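A Wednesday at the Giltitthorpe Fantasy Book Fair
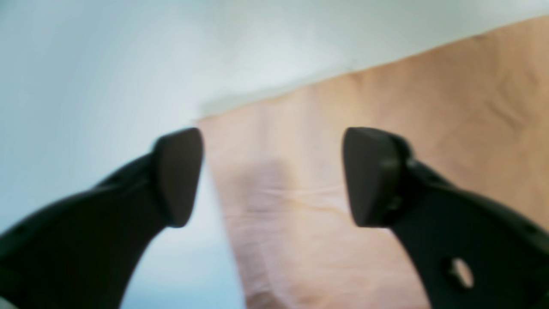

Out and About: Fairs & Festivals

I got to Giltitthorpe at twenty to ten with a backpack I'd emptied on purpose, and by lunch I had to ask a stranger to help me get it back on. So that's how the book fair went!

If you haven't been, it's a small May fair for fantasy and folklore, held in the old corn exchange, and it runs all week. I always pick Wednesday. The weekend gets the big signings and the costume parade, and I do love the costume parade, but on a weekday you can stand at a table and read a whole first chapter without an elbow in your ribs. This year there were 110 tables over two floors, and the upstairs is new. The stairs are steep and the elevator was slow, so if you have trouble with steps, go up early before the line forms.

I started with the Mösli table because I always do. They're the tiny press that puts out those square paperbacks with the foldout maps, and they had four new ones. I bought two. The first is a witch story set in a salt mine (I'm 60 pages in and already worried for the goat), and the second is the start of a trilogy about a family of bridge builders who owe a debt to the river. The woman at the table warned me that book two won't be out until next year and I bought it anyway, which tells you how much I've learned since last time.

Around the corner was Bustis, who do the fancy hardcovers with the sprayed edges. Gorgeous things. Also $45 each, so I held one for a while and put it back. They did have a box of scuffed copies under the table at $11, and I came away with a story collection that has one dented corner and nothing else wrong with it. Ask about the box! There's no sign for it.

The talk I'd circled in the program was Edeltraud Koller at eleven-thirty, on writing magic that costs something. I'd read her first two novels and bounced off the third, so I was curious. The side room seats 200 and they'd put extra chairs along the back wall, and I still ended up perched on a radiator. She's very funny in person, much more than on the page. She talked about a draft where her heroine could heal anyone she liked, and how every chapter fell flat until she decided each cure would take away a memory, and that the heroine wouldn't get to choose which. Then she read the scene where the girl comes home and can't work out why the kitchen makes her sad. The whole room went quiet. I'm going back to try book three again.

She took questions for a good while. Somebody asked if she plans her endings and she said yes, always, and then she writes a different one. A boy of maybe twelve asked if the dragon in the second book was really dead, and she made him come up so she could whisper the answer. He would not tell the rest of us. I tried.

Lunch was a cheese and onion pasty from the van in the yard. Good pasty, terrible coffee. There's a bakery across the road if you need real coffee, and your hand stamp gets you back in.

Upstairs in the afternoon was more of a mixed bag. A lot of the tables were mugs and candles, and I'm not against a candle, but I'd come for books. The exception was Forkska, a translation outfit I'd never heard of, with a whole table of northern and eastern European fantasy in English. I got talked into a slim novel of 235 pages about a lighthouse that moves a little further inland every winter. I read the opening on the train and missed hearing my own stop announced. (I got off in time, just.)

A few grumbles. The program map had the two floors printed the wrong way up compared with each other, so I kept heading for the east doors and finding a wall. Half the tables upstairs were cash only. And the secondhand section, which used to fill the whole back hall, is down to six tables. I asked at the desk and they said several dealers had moved over to the fall fair, so I suppose I'll be going to that too.

Final haul: two Mösli paperbacks, the dented Bustis collection, the lighthouse book, a bookmark shaped like a fish, and a tote bag I bought at three o'clock when the backpack wouldn't close. I'll review the salt mine one first, probably next week, goat permitting.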